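Work on the laundry arm resumed in August, following a pause of some months while the shared workshop was rewired. The present entry records the state of the build for those members who have asked after it, and for my own reference when the next round of changes begins.

The project, entered in the workshop register under the name Flitby, is a two-fingered arm intended to pick up a worn garment, lift it clear of the floor and place it on a rail. It is a modest aim. Rigid objects were dealt with last year and gave little trouble. Cloth has proved a different matter, and the greater part of the present effort has gone into it.

## Changes to the gripper

The original fingers were short, square at the end and printed in a hard plastic. They held a folded tea towel well and dropped nearly everything else. The replacement pair is longer and narrows towards a rounded end, and both fingers have been finished in matte black to reduce stray reflections reaching the wrist camera. The drawings were prepared by Berhanu Tefera, who also cut the new mounting plate and corrected an error of mine in the spacing of the screw holes.

The drive motor was supplied by Lidance and has been retained without alteration. The control board, which came from Rácz, required a new connector after the old one worked loose on two occasions. I would advise any member using the same board to fit a locking connector from the outset — the repair itself takes an evening, but finding the fault took me the better part of a fortnight.

## Choice of test fabrics

Plain cotton was set aside at an early stage. It is too forgiving, and a gripper that manages cotton may still fail on anything heavier. The current tests use ribbed fabric in a dark colour, which presents two difficulties together. The ribs shift under the fingers, and the camera has little to work with where the cloth falls into shadow.

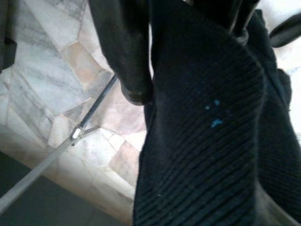 *Dark ribbed fabric beside the gripper finger, with blue marks on the cloth and the marble floor behind.*

The floor deserves a brief mention. Its irregular slabs vary a good deal in tone, and the lines between them were at first read by the software as the edges of garments. The arm accordingly spent its first session attempting to pick up the grouting. A change to the way edges are weighted has removed most of these errors, although a pale garment lying on a pale slab is still missed more often than I should like.

Strong light remains an unsolved matter. Where the background is very bright, the exposure settles on a value which leaves the upper folds of dark cloth almost black. A fixed exposure was tried and was better for the folds and worse for everything else. I have asked whether a blind might be fitted, and a length of Flosora screening cloth has been put aside for the purpose.

## Results to date

The most recent series consisted of 100 attempted lifts, each beginning with the garment dropped afresh. The fingers closed on fabric in 96 of them, a considerable improvement on the former pair. Of those, 23 ended with the garment slipping before it reached the rail. The slips were chiefly of one kind: the fingers took hold of a single layer near a fold, and the weight of the remainder drew it out again.

Increasing the closing force is the obvious remedy, and it has been tried. An increase of 10 per cent reduced the slipping a little but left a crease in the cloth which did not fall out overnight. The setting has been returned to its former value.

## Further work

A thin rubber facing is to be tried on the inner side of each finger. Two thicknesses have been cut, and the thinner will be fitted first. The lifting movement will also be slowed over its opening stage, as the present start is rather abrupt and appears to account for some of the losses.

Members wishing to see the arm at work may do so on most evenings after seven o'clock. The emergency stop is the red button on the left of the bench, and visitors are asked to note its position before the arm is switched on. Unwanted garments of heavy or ribbed cloth would be gratefully received, provided that they have been washed.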